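The Towel Problem

Four in the afternoon and the robotics club at Misalow is arguing about laundry. Again.

"Everyone thinks folding is the hard part," says Sofia Tsoukalas, who started the club three years ago. "Finding the corner is the hard part." The 28 members want a spot at the Merkgate student challenge in November, soft goods division. One arm, one towel, 20 minutes. Teams can write their own software or build on the organizers' starter kit. Misalow is writing its own. They call it Mula, after somebody's grandmother's mule - it stops alot. 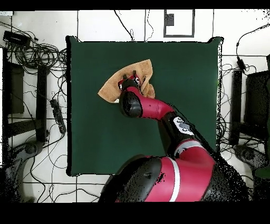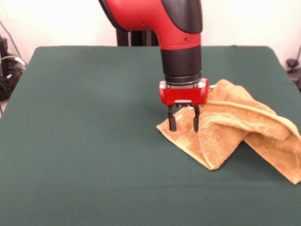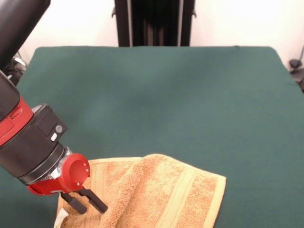
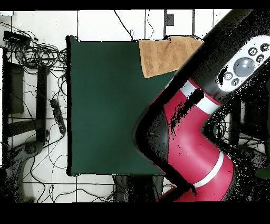
One red and black arm, one tan towel, a green work surface.

Maxine McAlister keeps the log. Over 47 pages so far, mostly pencil. Page one says "cloth is not a box" and nothing else. Later pages get longer, and crankier. Two layers grabbed when we wanted one. Hem missed. Start again.

She joined to build wheels. Wanted something that drives. Now she reads up on terry loops at lunch and has opinions on hems.

The Kontogiannis prize pays for travel, if they get it. Application's in, no word yet. Meanwhile there is a schedule taped to the door, seniors first, then whoever stays latest. Teh sophomores usually stay latest.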